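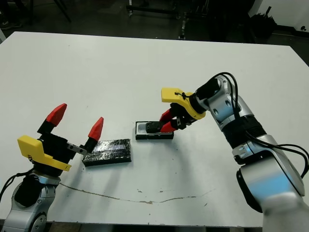 **Ternau, 29. Oktober 2025.** Das Ternauer Studio Jumano stellt im Online-Rollenspiel *Zallthorpe* zum Januar die Reparaturkosten für Ausrüstung um. Wer stirbt, zahlt künftig einen festen Betrag von 200 Gold pro Rüstungsteil. Bisher richtete sich der Preis nach dem Wert des Gegenstands, was bei hochstufigen Brustpanzern dazu führte, dass Spieler lieber nackt in den Kerker gingen. Einige davon sehr erfolgreich.

Die Änderung ist Teil von Patch »Kostiuk«, benannt nach dem Schmied im Startgebiet, der seit der Veröffentlichung den schlechtesten Ruf aller Figuren im Spiel genießt. Im offiziellen Forum zählt der Beschwerdefaden über ihn inzwischen 2.841 Beiträge. Das Studio hat sie gelesen. Die meisten waren druckreif.

»Wir wollten, dass der Tod etwas kostet«, sagt Game Director Valentyna Sydorenko. »Dass er mehr kostet als das Schwert, mit dem man ihn hätte verhindern können, war so nicht geplant.«

**Die wichtigsten Änderungen**

- Reparatur: 200 Gold je Teil, unabhängig von Stufe und Seltenheit
- Das Lager fasst 400 statt bisher 200 Plätze. Angelköder belegen weiterhin je einen eigenen.
- Gildenbanken führen ein Protokoll über Entnahmen. Gilden, die das als Misstrauen empfinden, können es abschalten.
- Kostiuk grüßt Spieler ab Stufe 20 mit Namen
- 506 behobene Fehler, darunter die schwimmende Ziege im Hafen

Die schwimmende Ziege wird nach Protesten im Testbetrieb als Reittier wieder eingeführt. Sie ist kostenlos und an Land langsamer als ein Fußgänger.

Eine Erstattung bereits gezahlter Reparaturen gibt es nicht. Economy Designer Joscha Grube hat den Fall durchgerechnet: Die Rückzahlung hätte so viel Gold ins Spiel gespült, dass ein Laib Brot danach so teuer gewesen wäre wie ein Haus am Marktplatz. Stattdessen erhalten alle Konten, die vor dem Patch angelegt wurden, den Titel »Stammkunde«.

Der öffentliche Testserver öffnet in der kommenden Woche. Charaktere lassen sich einmalig kopieren, Fortschritte werden nicht übernommen.

**Pressekontakt**
Ileana Pîrvu, Jumano, Ternau
Testzugänge und Bildmaterial auf Anfrage. Anfragen zur Ziege bitte gesammelt.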